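The Seventieth Run

Signe Steinarsdóttir had a result she didn't like, and by Sunday afternoon she had stopped trying to make it go away.

The method was called Flirkness, after a farm her supervisor had once stayed at. It was meant to let a pair of robot hands learn a handling task from few demonstrations, by having the controller guess at the next contact before it happened. Josero, the older method, needed 900 demonstrations to do bowls properly. Signe had given Flirkness 70. On paper the two came out level.

"Level is good," said Lærke Overgaard, who had come in to use the printer. "Level is a paper."

"Level if you start with the left hand."

Lærke put her printouts down on the chair.
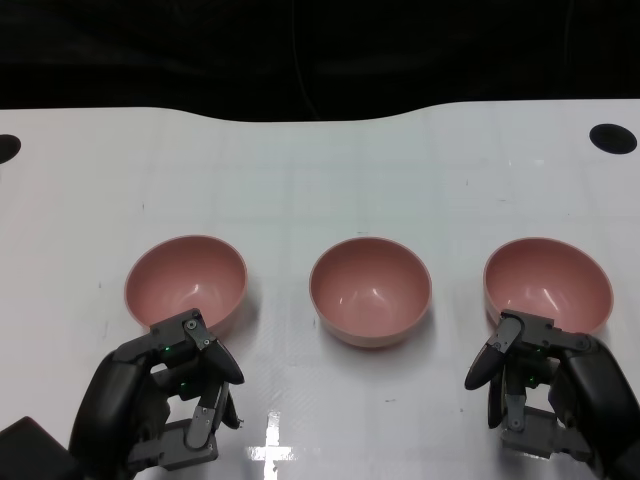

Signe showed her the table of scores. Each test began with three bowls in a row, and the task was to stack them on the middle one. When the left hand moved first, Flirkness got ten out of ten. When the right hand moved first it got four. Josero didn't care which hand went first. The hands were the same model, bought from Cenditz in one order, and she had swapped the cables over in January to be sure.

"So it's in the demonstrations," Lærke said.

"I gave the demonstrations."

"Well, you're left-handed."

Signe looked at the scores again. She had thought about friction, lighting and the firmware. She had written two pages on the firmware. She opened the recordings and went through them with the sound off, and in nearly all of them the left hand set out a fraction before the right, even in the ones she had labelled as right-first. The controller had learned to wait for it.

"Rimkutė will say throw them out and collect new ones," said Lærke.

"Rimkutė isn't here."

She set up another run, right hand first, and this time she shifted the start of the left recording by half a second in every demonstration. Retraining took about an hour. They ate crisps in the corridor and talked about Lærke's landlord. Then they went back in and Signe pressed the key.

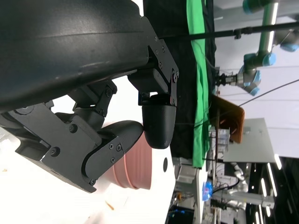 The gripper at the bowl, from the wrist camera.

It got seven. She ran the set again before writing anything down, and it got seven again.

"That's not ten," said Lærke.

"No," said Signe, and typed it into the table under the four. She left the two pages on the firmware where they were for now - she would have to cut them on Monday - and went to see whether the printer had any paper left.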